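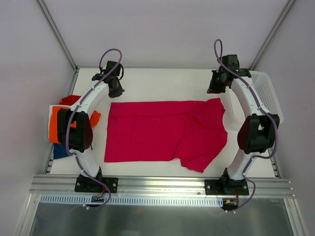 Fig. 4. Red cloth on a white work surface, right side folded over.

Home Guides Reminders Cards Family Lists Contact

4. Setting Up Birthday and Anniversary Reminders

This section covers the Occasions part of Namasano. You will need a family list (section 3) with at least one person on it. The sales page says you will never forget another birthday. Treat that claim with some doubt. The program can tell you a date is coming. Remembering what your aunt would like to hear is still your job.

4.1 Before you start

Collect the dates first, on paper. Ask the people themselves if you can. Old address books are often wrong by a day, and dates copied from social media are sometimes jokes. Imke Kettler, who tested this section with her own relatives, found two uncles entered under the wrong month, one in May who should not have been there at all.

4.2 Entering dates

1. Open Family Lists and choose a name.
2. Select Add Occasion.
3. Pick a type: Birthday, Anniversary, Name Day, Remembrance or Other.
4. Type the day and month. The year is optional.
5. Select Save, then close the window and open it again to see that the date is still there.

Step 5 ought to be unnecessary. Versions installed before March 22, 2021 sometimes dropped a date when two people had the same list open, and the update notes say only that this was "improved."

Note: If you leave the year blank, Namasano will not print an age on the card. Many people prefer it that way.

Note: A list holds up to 1,000 occasions. If you are anywhere near that, ask yourself how many of those people expect to hear from you.

4.3 Choosing when you are reminded

The standard setting is one reminder, 9 days ahead. It suits people who mail paper cards within the country. It is too late for most overseas mail and too early for a phone call, which you will have forgotten again by the time the day arrives.

1. Open the occasion and select Timing.
2. Set the first reminder. For overseas cards, allow several weeks and check the current mailing times yourself. The Suggest button uses a fixed table, and we have not been able to find out how old it is.
3. Turn on Second Reminder and set it to the morning of the day.
4. Select Apply. Do not select Apply to All unless you mean it. There is no undo.

CAUTION: Remembrance dates use the same cheerful chime and balloon picture as birthdays until you change them. Go to Timing, then Style, and choose Plain. Do this for every remembrance date before you close the list.

4.4 Holidays that move

Mother's Day, Father's Day and Easter fall on different dates from year to year, and the first two depend on the country as well. Namasano has a Moving Holidays menu that is meant to handle this.

1. Select Moving Holidays.
2. Choose the country where the person lives. The menu starts with yours.
3. Compare the date shown with a printed calendar.

If the two disagree, believe the calendar and enter the date by hand under Other. You will have to do that again next year.

4.5 Automatic greetings

Namasano can send a ready-made message for you. There are 6 of them. Two are nearly the same, and one rhymes badly.

1. Open the occasion and select Greeting.
2. Choose a message or select Write My Own.
3. Set Send to Ask Me First.

The other choice, Send Without Asking, is described in the program as a time-saver. We don't recommend it. Mwanahawa Minja tried it on a list that was shared with her brothers, and their mother received the same four lines from each of them within a minute. She was not moved by it. A family may also be going through a separation, an illness or an argument that the program knows nothing about.

CAUTION: Turning off a reminder does not turn off its greeting. To stop a greeting, open it and select Remove.

4.6 Checking your work

1. Add a test occasion for tomorrow under your own name.
2. Leave the computer or phone on overnight, with sound.
3. If no reminder appears, look at the notification settings on the device, then repeat the test.
4. Delete the test occasion — otherwise you will be wished a happy birthday on the same date every year.

Keep the paper list from 4.1 in a drawer. Sharing lists with relatives is covered in section 5.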